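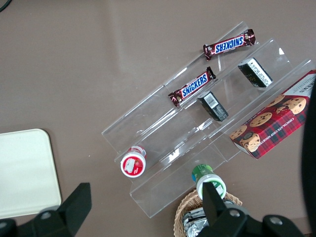 ## Shelf Life

*How a small shop in Prastdale is teaching an arm to stock candy, one try at a time*

Snickers first. Then the shortbread. Then the little bottles, which everyone here dreads.

Rahel Marti has been at it since morning, hands on the controls, eyes on a screen fed by the small camera at the wrist. Green cap between the fingers. Clear stand ahead, three steps of acrylic. She breathes out, moves, lets go. Saves the take. Resets. Goes again.

"You stop seeing food," she says. "It's just shapes with bad corners."

The outfit is called Trodent, and what it makes right now is examples. The goal is 2000 clean ones before the learning system gets its next round of training. On the morning I visit the count stands at 162.

### Slow hands

Nothing gets programmed in the old sense. A person drives the arm through the job, the camera and the joints get recorded, and the model is left to work out what the person was up to. So the person matters. A lot. Saturnino Barrios, who runs the sessions, threw out most of what they taped in December.

"Too fast. Everybody was showing off," he says. "The model learned to show off."

Now there's a rule sheet taped to the door. Pause before you close. No second grabs unless you mean it. Mess up the shelf between takes, and mess it up for real: bottles on their sides, bars crooked, logos upside down. A neat shelf teaches very litle.

The acrylic was Soledad Ventura's idea and she still gets grief for it. Clear plastic, hard glare along every step, table showing straight through. The depth readings hate it. She won't budge.

"Stores have shiny stuff. Foil. Plastic. What do you want me to do, paint it?"

### Nine takes, then coffee

Shifts run in blocks of 9, then a break, then the next driver. Trinity Villanueva is up after Rahel. Left-handed, comes in to the bottles from a completly different angle. Saturnino likes that. Wants more of it. He has 12 drivers signed on and would take double.

Any of it any good? Too soon. The last model could lay down a candy bar most of the time and went to pieces on anything round. They'll train again when the count is up.

Rahel shakes out her wrist, reaches for the controls. Take 163.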